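Natamach Community Forum – Migration and Upgrades
Thread: Session store timeouts after moving to Ferkerus 11

nzanetti
Posted 21 October 2023

Our office completed the move from Womero to Ferkerus 11 in September. The application servers now record 1,294 lock timeouts per day, all against the session table. We request guidance from members who have completed the same migration.
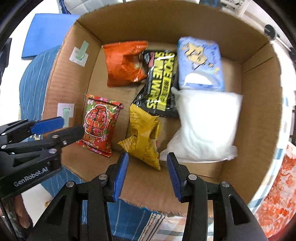
The default pool size in Ferkerus is 900 connections, and we left it unchanged. Session rows are written by two services, and each holds its lock until the full record is saved. Our inventory service stores one row per packet, so that an entry such as "Shoe Shine Wipes, black pouch" is locked separately from the carton it is in. The session service does not work in this way.

dkl_ops
The pool size should be reduced before any other change is made. Almost 900 open connections will exhaust the lock table on most servers.

nzanetti
The pool was reduced this morning on one server. The timeouts continue at the same rate.
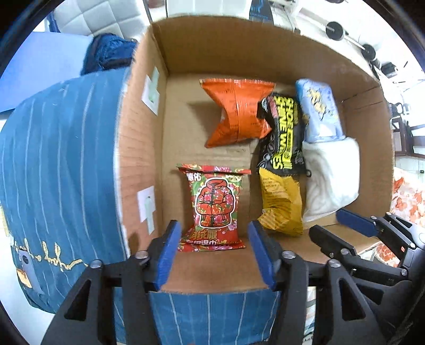
Son disagrees with the advice on pool size and states that the retry setting is at fault – Womero retried failed writes once, while Ferkerus retries until the lock expires. Members are asked to set the retry limit to 2 and restart both services.

dkl_ops
I cannot support that recommendation. A lower retry limit will lose writes under load.

nzanetti
Both settings will be tested separately. Results will be posted in this thread.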